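Filed under: Automation / Shop Floor

Erness Builds a Library of Clamp Moves, One Short Run at a Time

By Lorne Zacharias
July, 4:15 p.m.

Erness, a maker of fixtures and workholding gear, has spent the summer collecting practice runs for a robot arm that is supposed to learn how to work toggle clamps. The company is doing the collecting in simulation, in a virtual workshop it calls Trunareck, and says it has 465 usable runs so far. The target is 850.

Each run is short. An operator sits at a desk in the Cencombe office, takes hold of a hand controller and steers the arm through one task on a fixture plate. The software records the joint positions, the gripper opening and the view from several virtual cameras, including one that rides at the wrist. When the run ends, the operator marks it as good or bad and the workshop resets.

The wrist view matters most for the last few inches of a move, according to the team. It is also the one new operators find hardest to read, as it turns whenever the wrist turns. 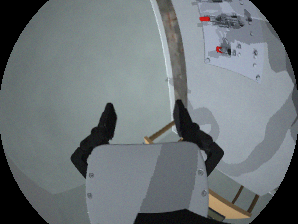 Kwaku Opoku said the first two weeks of recordings had to be thrown out. Operators had been steering from the wide views alone and ignoring the wrist camera, he said, and the model trained on those runs kept stopping short of the handle. The group now asks people to use the wrist view from the moment the gripper drops below the wrist-high mark on their screens.

Erness chose clamps for a plain reason. It sells them, and its customers open and close them all day. A red-handled toggle clamp takes a fairly exact push along an arc, and a gripper that comes in at a bad angle will slide off or jam. The company's earlier attempt used a fixed path written out by hand. It worked until the plate was turned a few degrees.

The new method leans on variety. Before every run, Trunareck changes the angle of the plate, the light and the starting pose of the arm. Overhead cameras are shifted too, so the model does not get used to a single viewpoint.

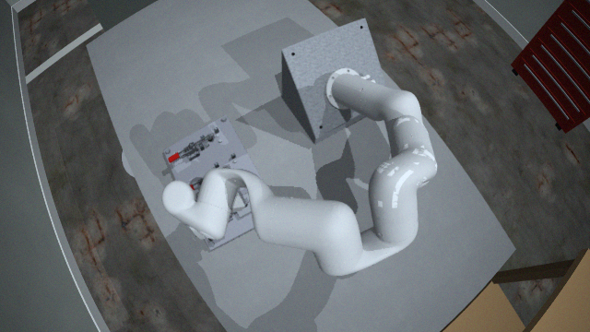
Quansah, a contract machining firm that plans to try the finished system, has been less sure about the numbers. More runs will not help much if they all come from the same few people, the firm wrote in a note to Erness last month, and it asked for a wider pool of operators before any trial on its own floor.

Erness agreed to part of that. It has 5 operators at present and is training more from its assembly staff. Each new person does a block of throwaway runs first. The company also caps how many recordings any one operator can add to the final set — a rule it brought in after finding that one fast worker had made a large share of the early data.

Camera height was another change. The first set of side views sat too far up, and the pads of the gripper were often hidden behind the arm. The views were brought down closer to table level.

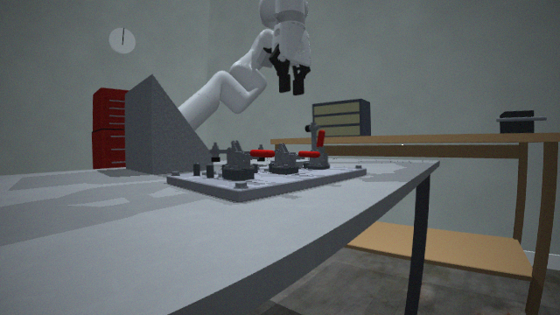

Bad runs are kept as well, in a separate folder. The team uses them to train a second, smaller model that guesses whether a run is going wrong, and it hopes that model will later do some of the sorting now done by hand. For the moment a person still watches every recording at double speed.

Handle position is logged at the start of each run along with everything else. Some tasks begin with a clamp up and some with it down, and the operators get them in mixed order.
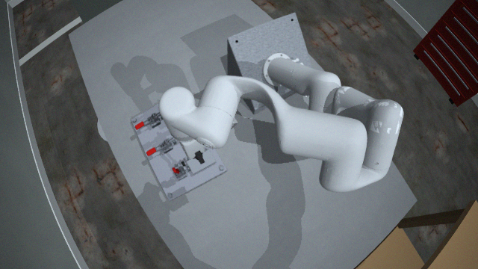 The company expects to pass 500 runs before the end of the month and will train a fresh version of the model at that point. A test on a real arm in Cencombe comes after that. Erness has not set a date for the Quansah trial and did not give a price for the system.

Tags: simulation, robot learning, workholding, training data

Comments (4)

toolroom_ed
We have 30-year-old clamps with worn pivots. Does the simulator do worn pivots? That's where I'd expect it to fall apart.

Marguerite P.
Throwing out two weeks of work must have hurt. Glad they said so in public, most outfits wouldn't.

hsk
@toolroom_ed I had the same thought. The article says they change the plate angle and the light but nothing about how stiff the handle is.

dialindicator
What controller are they using? I tried steering an arm with a game pad once and my wrist was sore for days.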